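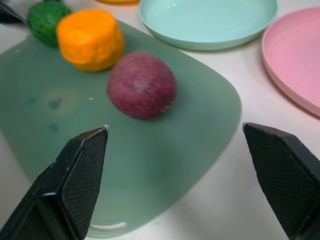 Page last changed: Sunday, 16:40

Early Childhood Practice, Unit 2: Sorting Activities with Play Food
Course handout. Instructor: Khadija Mansour

Purpose of the session
Students will set out, lead and record a short sorting activity suitable for children between three and five years of age. The activity uses soft play food, a green board and plates in different colors. It should be read together with the chapter on color and grouping in the Grallbridge course reader.

Setting out
The board is placed on the table in front of the child, with the play food on it. The plates go beyond the board, within the child's reach. Plates should start empty. Students are asked to choose pieces that differ clearly in color and shape; a round red piece, a yellow-orange piece and a green piece make a good first set. Bags and other packaging belong at the back of the table.

Leading the activity
Invite the child to move one piece at a time from the board to a plate. Do not name the rule at the start. Some children match by color and will put an orange piece on an orange plate. Others give each piece a plate of its own, whatever the color. Both are to be accepted and written down in the child's own words where possible. If a child stops partway, wait before offering a prompt. 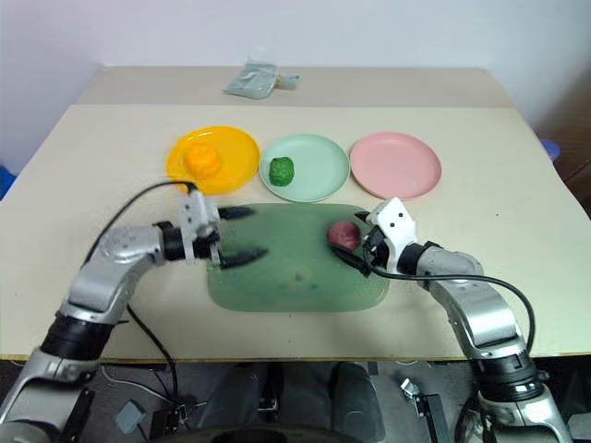 Figure 2. Orange and green pieces placed on plates; the pink plate is empty.

Points for discussion
Consider what may be inferred from a partly completed sort, and what may not. A green piece on a pale green plate is consistent with color matching, but the shades differ and a single placement is weak evidence. Peiyu Yan will lead this discussion in the second hour.

Written work
Submit an observation record of one page, with a plan of the table at the start and at the end. Records are due before the next session. Play food and plates are to be wiped and returned to the cupboard after use.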